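Post-Fault Inspection Checklist: Tube Handling Cell 2
Site: Ambrose building, bench automation area
Inspector: Trinity Obi
Date: July 30, 2018
Fault reference: 2246
Status: Returned to restricted service. Two items open.

Reason for inspection

Fault 2246 was raised when the arm stopped during a place move into the tube rack. The controller logged a force limit trip on the downward stroke. The tube in the gripper had met the rim of a hole and did not enter it. The arm held position as designed. The tube was not broken and no liquid was released; the run was being done with empty tubes. Operator pressed the emergency stop after the arm had already halted, so the log shows two stop events. Treat them as one fault.

Results are marked OK, NOT OK, OPEN or N/A. Comments are required for anything other than OK and are optional otherwise.

Section A. Isolation and access

A1. Emergency stop latches and requires manual reset. OK
A2. Arm brakes hold with power removed. OK
Comment: No visible drop at the wrist with the gripper closed on a tube.
A3. Reduced speed active whenever the teach pendant is enabled. OK
A4. Floor marking around the bench legible. NOT OK
Comment: Worn through on the door side. Re-tape before the restriction is lifted.
A5. Warning label on arm base present. OK

Section B. Gripper

B1. Finger mounting screws at torque, witness marks aligned. OK
Comment: Left finger mark was faint. Repainted.
B2. Finger faces free of nicks, residue and adhesive. OK
B3. Fingers close evenly on a capped tube. OK
Comment: Checked with a tube held below the cap. Both tips must bear on the tube body and stay clear of the cap.

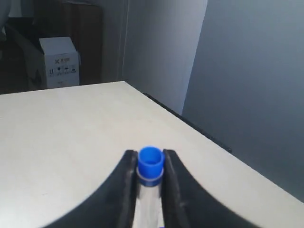 Item B3. Tube held between the finger tips, blue cap clear of both.

B4. Grip force setting matches the cell sheet. NOT OK
Comment: Sheet calls for 20 percent. Controller was set to 24 percent. Corrected and saved. The change was not entered in the cell log and I could not find who made it. I do not consider the setting to be the cause of the fault, but a higher force makes the tube less able to shift in the fingers when it touches a rim, and the load goes to the glass or plastic instead.
B5. Tube does not rotate or slide under light hand pull. OK at corrected setting.
B6. Gripper cable secured and clear of the wrist joint. OK
Comment: One tie replaced.

Section C. Rack and placement

C1. Rack position agrees with taught position. NOT OK
Comment: Rack was out by 2 mm along its long side, measured at the reference corner. This is the probable cause. The rack is not fixed to the bench and depends on being pushed against the Vimatix locating stops by hand. One stop had a loose screw and moved under thumb pressure. Screw tightened, rack reseated, position taught again.
C2. Rack plates flat and parallel. OK
Comment: Checked with a straightedge on the top plate. No bent edges.
C3. Top and lower plate holes aligned within tolerance. OK
Comment: A tube dropped in by hand reaches the seat without catching.
C4. Clearance to neighboring tubes during placement. OPEN 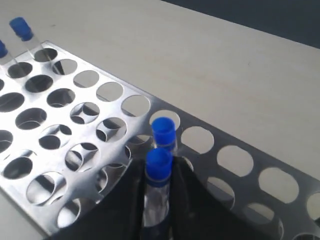 Clearance is the weak point of the current placement order. The Presetus program fills positions in the order they appear in the sample list, with no regard to which holes next to them are already taken. In a rack loaded this way the gripper can end up working close to seated tubes while a row of holes farther along stands empty, as it does on the right side of the rack at this check. The fingers are wide compared with the tube, and a rack that is slightly out of place uses up what margin there is. Change requested: fill from the far end toward the arm, and leave a hole free beside each tube where the batch size allows it. Until the change is released, the operator is to stay at the bench during placement.

C5. Approach height clears all caps by the sheet value. OK
C6. Force limit trips on deliberate contact. OK
Comment: Tested with a scrap tube against a hole rim. Arm stopped and held. Repeated at both ends of the rack with the same result.

Section D. Camera and lighting

D1. Camera mount tight, lens clean. OK
D2. Hole detection reliable across the whole rack. OPEN
Comment: Bare metal gives strong glare at one end of the rack under the present lighting. Detection scores from the Zillus vision module are lower there than at the dull end. No missed hole in testing, but the logged score at the time of the fault was near the reject threshold. Try a diffuser first. Do not lower the threshold.
D3. Calibration check within limits. OK

Section E. Return to service

E1. Full cycle run at reduced speed with empty tubes, no faults. OK
E2. Cell log updated with this report and the B4 correction. OK
E3. Operators briefed on rack seating. OK

Restrictions: empty or water-filled tubes only, reduced speed, operator at bench. Restrictions remain until A4, C4 and D2 are closed. A4 can be closed by the area lead. C4 and D2 require reinspection.

Signed: T. Obi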